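Workshop's kitchen robot has yet to leave the computer

Suha Mansour has been promising the members of the Rawashdeh shared workshop a robot that can put away groceries. On Sunday she gave them a look at how far the project, called Kerkeo, has come. So far it lives in a simulator, on a white table with a milk carton, a cabbage, an apple and a teal object for the gripper to hold.

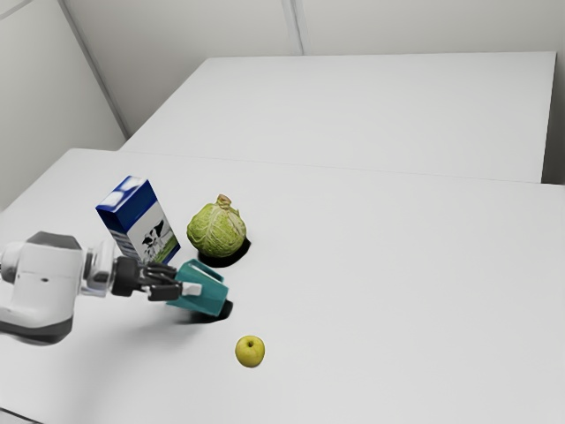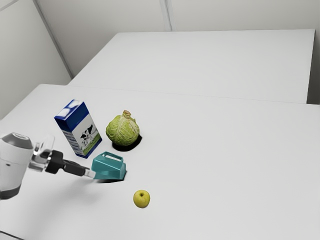
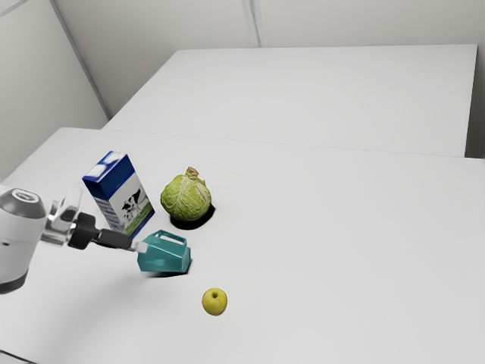 The simulated arm at work with the teal piece, beside the milk carton and cabbage. Renders: Kerkeo project

Mansour, who repairs dental equipment for a living, began the build in June at a bench in the back of the workshop. The plan is for a real arm to be bolted to a counter in her own kitchen in Usten, where it would take items out of a bag and sort them by shelf. She says she wants the motions settled on screen before she pays for any more hardware.

"I can drop a cabbage in there all night and I don't have to sweep up," she told the group.

That is a fair argument for simulation, and plenty of hobby builders work the same way. It is also where plenty of hobby builds stop. The table in Kerkeo's test room is clean and evenly lit, with open space all over the right-hand side. Mansour's counter, by her own account, has a toaster, a dish rack and a cat on it.

Members pressed her on the numbers. She said the arm completed its pick in nine tries during her last session, but could not say how many tries there had been in all, as she had not kept the failed runs. Asked whether the success count included picks where the object slipped afterward, she said she would have to check.

There was also the matter of weight. A full carton of milk is a heavy thing to hold out at the end of a small arm, and the one in the simulator can be given any weight its author likes. Mansour said hers is currently set "pretty light." The cabbage has not been attempted.

The physical side of the project amounts to a base plate, two motors and a gripper printed at the workshop over the summer. The motors came from Ivusov, a surplus dealer across town, and one of them has already gone back. The printed fingers cracked at the joint when a member tried them on a can of beans. A second set is thicker – and, Mansour admitted, slower to close.

She puts the spending so far at over $400, not counting her membership fees. The remaining joints could double that.

None of this has put her off. She hopes to have a three-joint version of the arm moving on the bench before winter, with the gripper software carried straight over from the simulator. A few people at the Sunday session doubted it would carry over that neatly, and one offered to lend her a force sensor so she could find out sooner.

The workshop has agreed to keep the bench reserved for four more weeks. After that the space goes back on the sign-up sheet, and there is a loom waiting for it.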